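Getero 2 brings shared lists, a quieter inbox and one very long changelog

Dec 25, 2019
By the Prundard staff
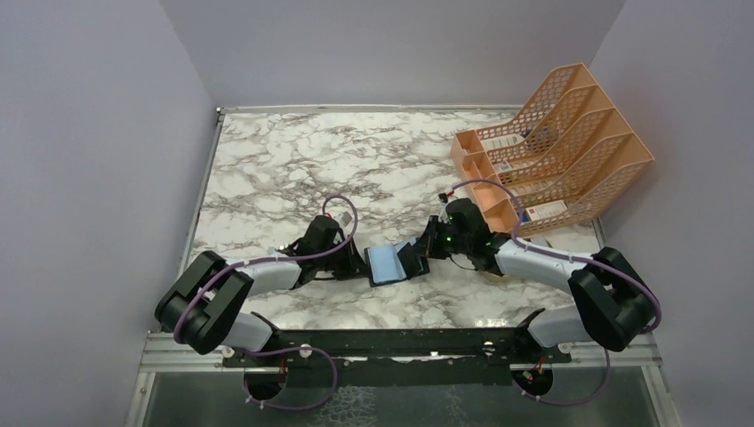 Two robot arms over a marble-look tabletop.

Cenero has picked the one morning of the year when most of its customers are busy with wrapping paper to push out Getero 2, the first big update to its to-do app since August. It's live now for iPhone and iPad. The Android version is "coming," a word the company has been using with great confidence since summer.

The headline feature is shared lists. You can invite other people to a list, assign them chores and watch the chores not get done in real time. Each item now carries a small history showing who added it, who moved it and who quietly pushed the due date to next week. Families may want to think it over before switching that on.

Getero's inbox has been toned down as well. The old version sent a separate alert for every overdue task, which for some of us amounted to a second heartbeat. Alerts are now bundled into a morning summary, and you can choose the hour it arrives. There's an option to skip it on weekends and another to skip it entirely, tucked three menus deep where Cenero presumably hopes you won't look.

The release notes list 273 fixes. We read them. A good many say "fixed a crash," a few say "fixed another crash," and one says the app will no longer sort tasks due in February ahead of tasks due yesterday. Search is said to be faster on big accounts, and the free plan's cap goes up to 600 items, enough to hold a full set of New Year's resolutions and most of last year's.

Sync with Mac Mathúna, the calendar service a lot of Getero users pair it with, is back after being pulled from the last version. It works in both directions this time, though repeating events still come across as single ones. Cenero says a fix is on the list. It didn't say whose list, or whether anyone has been assigned.

Getero 2 is a free update for existing users. Anyone still on the original version should open the app once before upgrading so that offline changes can sync.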